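Cesport
Media release
2022-11-08 | By the Cesport team
2 comments | 11 shares

Cesport opens its cable-handling program to outside workshops

We've got some news, and I'm pretty chuffed to be the one typing it up! From today, any workshop or repair business can apply to bring its own fiddly cable jobs to our Bistavach site and show a robot how they're done, by hand or by remote control.

If you've ever emptied a drawer of old leads you'll know why we picked cables. A box sits still and keeps its shape. A cord flops, loops around its neighbours and ends up somewhere else the moment you lift it. Writing out every move for that in code is a rotten way to spend a year (we gave it a fair go), so back in August we switched over to showing the arm what we meant.
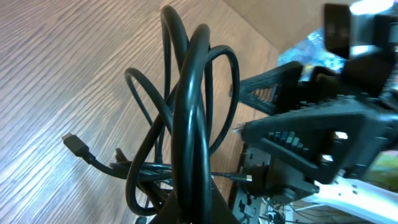

There are two ways to do it, and we use both. For slow, close-in moves you take hold of the arm and guide it yourself, a bit like steering someone's elbow through a dance step. For everything else you work from the remote station, which runs on our Fleklow software. You move your hand, the gripper follows, and Fleklow saves the whole go from start to finish, wobbles included. We keep plenty of the wobbly ones too, as long as the person recovered and carried on.

So far we've recorded 200 demonstrations on the cable task. My own early ones were shocking, I'll admit. I kept closing the fingers too soon and had to be told to slow down, look at where the plug end was lying and go in from the side. Most people pick it up quicker than I did, and the electricians and sewing machinists have been the best of the lot.

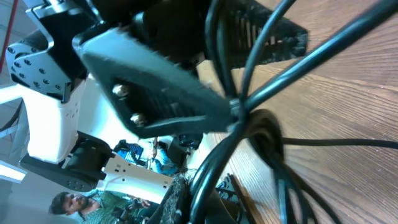 Black cables and gripper over a wooden tabletop, with a white robot arm behind, at Cesport's Bistavach site.

Our partner in all this is Ouali, who'll be sorting and labelling the recordings as they come in and sending them back to us ready for training. They're fussy about it, which suits us down to the ground.

There are 11 places in the first intake, and each one gets 2 full days at the remote station with one of our crew alongside. You don't need any coding background. Bring your leads, your harnesses, your worst box of odds and ends, and tell us in your application what a good finish looks like for your job. Travel is on you, but lunch is on us!

Applications are open now through the Cesport office at Bistavach, and we'll get back to everyone who writes in.

Media contact: Cesport, Bistavach
© Cesport. All rights reserved. | Back to top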